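Setup notes for the cloth folding cell, for anybody who wants to try a household chore on two arms and see how far it gets. Short answer on "can machines do the laundry yet" – some of it, slowly, with you standing there. Long answer is the steps below.

You need two arms with two-finger grippers, a flat table, paper, blue painter's tape, one striped cloth. Stripes help a lot. A plain cloth gives the wrist camera very little to hang on to.

**Step 1. Cover the table.** Plain brown paper, pulled tight. No print, no pattern. The edge finder wants one dull surface and one busy one with a clean line between.

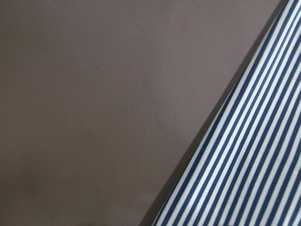
**Mustonen**
*Cell setup and test, Orkine bench, Jodbridge*

**Step 2. Find the edge.** Bring the wrist in low and slow. You want the cloth edge running across the view at a slant, navy stripe against brown. Look for the soft shadow beside it. Shadow means the edge sits up a bit off the table, and a raised edge is one a finger can get under. No shadow – nudge the cloth and look again. Curved stripes are fine. The finder fits a line to the outer one and doesnt care about the rest.

**Step 3. Tape the grid.** Big cells, bigger than you think. Tape lines are for you, not the arms, so you can say "drop it one cell over" and put the cloth back where it was for the next run. Keep tape out from under the pinch point. Ours got picked up along with the cloth more than once.

**Step 4. Set heights.** Do this by hand on the pendants, one arm at a time. Fingers should press the cloth into the paper lightly, then close. Too high and you pinch air. Too low and the arm faults and you get to clear it and start over. Keep the other arm hovering, well clear, until the first one has a grip. Both going down at once is how we bent a finger in April.

**Step 5. Dress the cables.** Leave slack at the elbow but not so much that it drags. Cable across cloth = cloth moves = your edge is gone.

**Step 6. Run it.** Pinch, lift a corner, second arm takes the other corner, fold, release. Hand on the red button for the first few. Really.
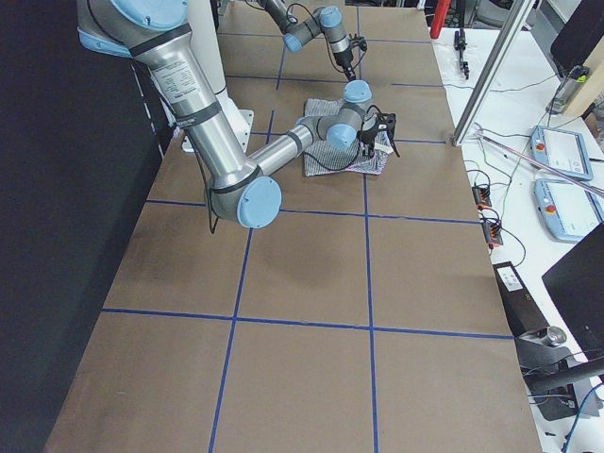 *Near arm pressed down on the striped cloth, a corner lifted near the fingers, second arm waiting behind.*

**What to expect.** We logged 108 tries with the Stanard script, default speed. 92 ended with a fold you could put in a drawer if you werent fussy. That was with the cloth laid out flat by a person first. Start from a crumple and it's a different job: 19 tries, 2 good folds. Most of the rest went wrong at the pinch, grabbing two layers in place of one.

So for one cloth, flat, known size, taped table – yes, a machine can do it. For a basket of mixed stuff, no, not on this setup. Sorting, turning sleeves right side out, socks – didn't try, wouldn't bother yet.

**Quick fixes**

- Edge finder jumps around: lights too bright on the shiny stripes. Turn one off or move it over.
- Fingers slip: swap the pads, they glaze over.
- Cloth slides when pressed: paper is too slick or coming up at teh corners. Retape.
- Fold comes out as a wedge: second arm is late. Shorten the wait before you touch anything else.
- Two layers every time: come in flatter, close slower.

Replace the paper when the scuffs get dark enough to show up as edges. Save your heights before you power down, the script does not do it for you.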